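Bag Handling Task for a Student Robotics Club: Setup and Practice Guide

Posted 15/05/2021 in Club Projects

Our club builds one manipulation task each term. The current one is called Osalell, and it asks a team to take hold of a soft canvas bag by a chosen part using a two-arm setup. We wrote this page so that other school clubs can run the same task. It assumes you already have working arms and can record a short run.

What you need

- A plain table, white if possible
- A soft fabric bag with a zipper and handles
- Two arms with grippers, already calibrated
- One fixed camera on the workspace and one on each wrist
- A timer

We tried several bags. Stiff ones are too easy, and very thin ones fold up and stay folded. Medium canvas works well. A darker trim helps, because students can tell from the video which edge they are looking at.

Step 1. Set the start position

Clear the table and stand the bag near the middle with the front panel facing the fixed camera. Let the handles hang down. Close the zipper. Keep both arms out of the camera's view until the timer starts.
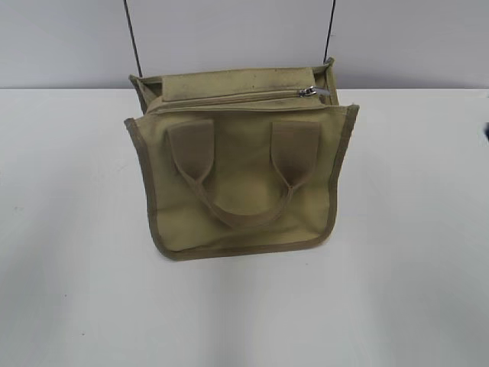

Does the bag have to be in exactly the same spot every time?

A small difference is fine. We mark a square on the bench plan and accept any start inside it, and teams that only practice from one spot tend to fail on scoring day.

Step 2. Check the fixed camera

Record a few seconds and play them back on the laptop before you do anything else. The front panel and both top corners should be easy to make out. If the light is uneven, move the lamp - changing camera settings in the middle of a session makes the runs hard to compare.

Write the settings in the log. Our team at Furholm skipped this in December and had to throw out a full afternoon of runs.
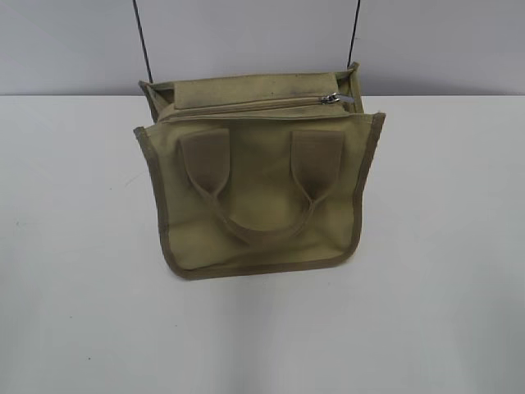 Rana wrote in to say that their club locks the exposure and tapes over the dial, and that this cut their bad recordings more than any other change. They also suggest doing the camera check again after lunch if the room has windows.

Step 3. Plan the grasp

Have the team agree on a grasp point before anyone moves an arm. Draw the bag on paper and mark it. The usual choices are the handle, a top corner, or the fabric next to the zipper. The handle is the hardest for most new drivers when it lies flat against the panel, so leave it for later sessions. 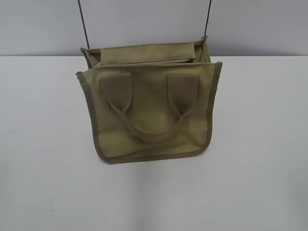
Once the point is marked, decide which arm goes first. One arm should steady the bag and the other should do the work. Bring the first gripper in slowly and stop just short of the fabric. Close it to half, check the wrist view, then close it the rest of the way.

Step 4. Run the task

Each team gets 8 tries of 60 seconds. Drivers change after every second try, so a team of four all get a turn. Call out the grasp point before the start so the scorer can write it down.

Watch the wrist view during the last part of the approach. Fabric bunches up between the fingers, and the fixed camera often misses it. If the grip looks wrong, open up and back away. Pulling harder only moves the bag.

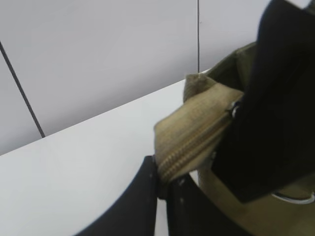 Wrist camera view: gripping the fabric by the zipper.

Step 5. Score and reset

Give six points for a firm hold on the called grasp point and take off two if the bag falls over. After each try, flatten the fabric by hand and stand the bag up again. Save the video under the team name and try number.

Teams using the Brorus controller should also save the joint log before the next try, as it gets overwritten.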